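Subject: Re: [homesoap] Lye discount at the bath and pantry places, and my cracked loaf

On a morning in March, Hedlund wrote:
> Has anyone ordered from Skusten lately? My last bag of lye took 9 days
> to get here and the lid had popped in the box. Also wondering what
> people do about cracks down the middle of the loaf. I'm using the
> same recipe as always (olive, coconut, a bit of castor) and the last
> 3 batches have all split on top. I do gel them, wrapped in a towel.

Hi all,

Sorry to hear about the popped lid, what a mess that could have been! I gave up on Skusten last fall and went over to Hivent, and so far so good. The shipping is a little more, but they put the tub in its own plastic sack and tape the sack shut, and I'd pay extra for that any day.

On the cracks: I bet you're running too hot. I had the very same thing all winter with my oatmeal and honey loaf. Honey heats up like crazy in there, and I was wrapping it in two towels AND setting it on top of the fridge (I know, I know). Now I soap cooler, skip the towel, and just lay a piece of cardboard over the mold. If I see it starting to dome up I stick it in front of a fan. No cracks in the last few loaves, although one came out with that funny ring in the middle where it only gelled halfway. My sister says it looks like a ham. It lathers fine.

The other thing is your water. If you're mixing your lye strong to get the bars out of the mold faster, it could just be drying out too fast up top. I was making 1575 grams of batter at a time and had cut the water way down, and when I put a bit back in, the tops smoothed out on their own. You have to wait longer to cut, though. I cut one too early and dragged the wire right through it like cold butter, crumbs everywhere.

Has anybody tried the Prirel silicone liners? I'm tempted, but the sides bow out if you don't have a good snug box to put them in, and mine is a shoebox with ambitions. I'm still lining with freezer paper and swearing at the corners.
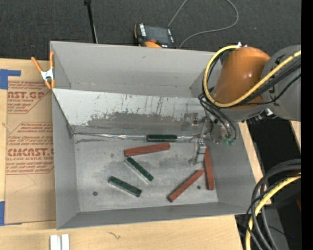
Wait, before you buy more lye, weigh what's left in the old tub. If the lid popped, it has been pulling water out of the air and your numbers will be off. I lost a whole batch to that once and it never did set up. - Hedlund's neighbor on the list, Marigold Soaps

Good point, and I hadn't thought of it! I'm pasting that in from the note that came to me off list so everybody gets it. If it's clumped up I'd use it on the drains and start fresh.

I've got 400 grams of shea sitting in the pantry, so if anyone has a shea recipe that doesn't turn to pudding in two minutes, please post it.

Happy soaping!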